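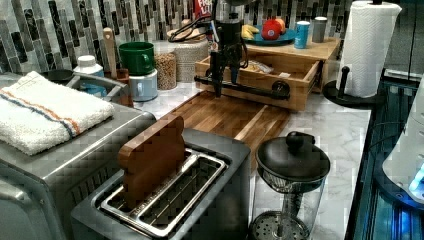 La pinza sobre la tabla de cortar, con la tostadora y la cafetera de émbolo en primer término.

Ruvik, versión 2: un método de manipulación doméstica puesto a prueba en la cocina

Ruvik es un método de aprendizaje por imitación para brazos de un solo efector. Lo firman Venkatesh Hegde y Hường Đinh, y se distribuye con el código, los pesos y un conjunto de 596 demostraciones. Lo hemos usado desde abril en una encimera de cocina corriente y comparado con Pleten, el método que empleábamos hasta entonces.

La idea es sencilla. Pleten predice la trayectoria completa a partir de una imagen inicial y la corrige poco. Ruvik predice tramos cortos, de 16 pasos, y vuelve a mirar antes de cada tramo. Además, separa la decisión de dónde agarrar de la decisión de cómo llegar. El artículo sostiene que esa separación es lo que permite trabajar en superficies desordenadas, y es la afirmación que más nos interesaba comprobar.

Instalación

Llevó una tarde. La documentación es correcta en lo básico y pobre en la calibración – la página sobre el desfase entre cámara y pinza remite a un apéndice que no está en el repositorio. Seul-gi Lim acabó escribiendo su propia rutina. El entrenamiento de ajuste necesitó 90 demostraciones nuestras, grabadas por teleoperación. Con menos, el brazo se acercaba bien pero cerraba la pinza antes de tiempo.

Resultados

En las tareas de coger y dejar, Ruvik es claramente mejor que Pleten. Levanta un plátano de un plato y lo deja sobre la tabla sin golpear lo que hay alrededor. Con una manzana le cuesta más, sobre todo cuando el primer contacto la hace girar, pero suele recuperarse en el tramo siguiente. Pleten no se recuperaba casi nunca.

Las latas y los botes cilíndricos no dan problemas. Las bolsas de plástico transparente sí. El modelo localiza mal el borde y a veces cierra la pinza en el aire, un fallo que los autores reconocen y que en nuestras pruebas fue más frecuente de lo que sugiere su tabla. El vidrio tampoco va bien: ante una cafetera de émbolo el brazo apunta al pomo, que es opaco, y trata el cuerpo como si no existiera. Para apartarla hubo que añadir ejemplos específicos.

En inserción, la prueba fue meter una pieza plana de madera en la ranura de una tostadora desenchufada. Aquí los tramos cortos ayudan en la aproximación y estorban al final, porque cada nueva predicción desplaza un poco el ángulo. Satish Bhat probó a alargar los últimos tramos y el resultado mejoró, a costa de perder reacción si alguien movía el aparato.

El desorden afecta menos de lo esperado. Lo que sí afecta es la luz. Al cambiar la iluminación sobre un fondo de azulejo, el punto de agarre se desviaba y hubo que repetir parte del ajuste.

Lo que falta

El artículo no informa del tiempo por tarea. Ruvik es lento, con una pausa visible entre tramos, y en una secuencia larga se nota. Tampoco hay pruebas con dos objetos en contacto. La versión corregida del 11 de febrero añade un control de fuerza sencillo, útil con fruta, que conviene activar desde el principio.

Valoración

Lo recomendamos a grupos que trabajen con objetos rígidos y opacos y puedan grabar sus propias demostraciones. Para envases blandos o transparentes seguiríamos buscando. Pleten mantiene una ventaja en velocidad y sirve todavía para tareas repetidas con los objetos siempre en el mismo sitio.

La rutina de calibración de Seul-gi Lim está disponible a petición.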